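Notes from the Lost Property Cupboard

Jan 30, 2023

The pool has been open for the summer for long enough now that the lost property cupboard no longer closes. It was a linen press in a former life and it came to us with a perfectly good latch, which gave up somewhere between Christmas and the carnival. At present it is held shut with a kickboard.

We have 88 items in it. A stocktake was done over two wet mornings when the outdoor lanes were shut for lightning, and the full list is pinned up beside the kiosk, under the notice about thongs on the grandstand. Please read it before telling the front desk that you have lost "a towel". We have towels. We have more towels than the Hestolari Motel, and a good number of ours say Hestolari Motel on them.

Goggles make up the next largest group, followed by single socks, followed by hats. Drink bottles used to be the worst of it but have dropped away since the bubbler was fixed. There is one wetsuit, adult, and we would very much like to know how its owner got to the car. There is also a left-hand cricket glove, a casserole dish with masking tape on the lid reading PLEASE RETURN, and a library book from the Clelel branch that was due back in March. The library has been rung. They were gracious about it, in the way libraries are.

Members often ask how long we hang on to things. The rule is three months, and it has been the rule since the pool was built. It has never once been followed. Whoever is on the desk opens the cupboard with a garbage bag and a firm expression, picks up a child's sunhat with a name inked in it, and puts it back. So the hat stays, and the following summer it has company.

This year we mean it. Anything unclaimed by the end of March goes to the op shop at Nolow, apart from the goggles, which will go in a tub at the shallow end for anyone who has forgotten theirs. They will then be left on the grass and handed in at the desk, and we are at peace with that.

A few requests in the meantime.

Write your name on things. A phone number is better, as we have four Olivers in the Tuesday-style squads alone and all of them own the same blue rashie. Laundry marker survives chlorine better than biro. Sunscreen removes both, eventually.

Check the change rooms before you leave, and by this we mean the bench, the hooks and the ledge above the basins. The ledge is where the expensive things go. Shampoo, rings, watches, and the good brush that came out of somebody's swim bag and didn't go back in.
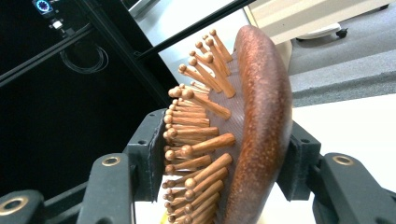
Paddle brush, reddish-brown back, ball-tipped wooden pins. Describe it to the desk and it's yours.

Hairbrushes are a delicate category. People will happily claim a towel they have not seen for a month, but they go very quiet about a brush. We are not judging. If you would like to collect one discreetly, the desk is at its sleepiest just after the morning lap swimmers have gone home, and you will be asked nothing beyond what it looks like.

Keys and phones are kept separately in the office drawer, and you will need to tell us something about them before they are handed over. "It's a black one" has been tried. Medication and glasses are in the drawer as well. Anything wet and unbagged at closing time goes on the line behind the pump shed – if it has blown into the Kamata Street side by morning, it is between you and the bottlebrush hedge.

Finally, the casserole dish. It has been through the wash, it is a nice dish, and the committee room has been using it for biscuits. Should the owner come forward we will return it at once, possibly with biscuits in it. The cupboard can be inspected whenever the kiosk is open. Mind the kickboard.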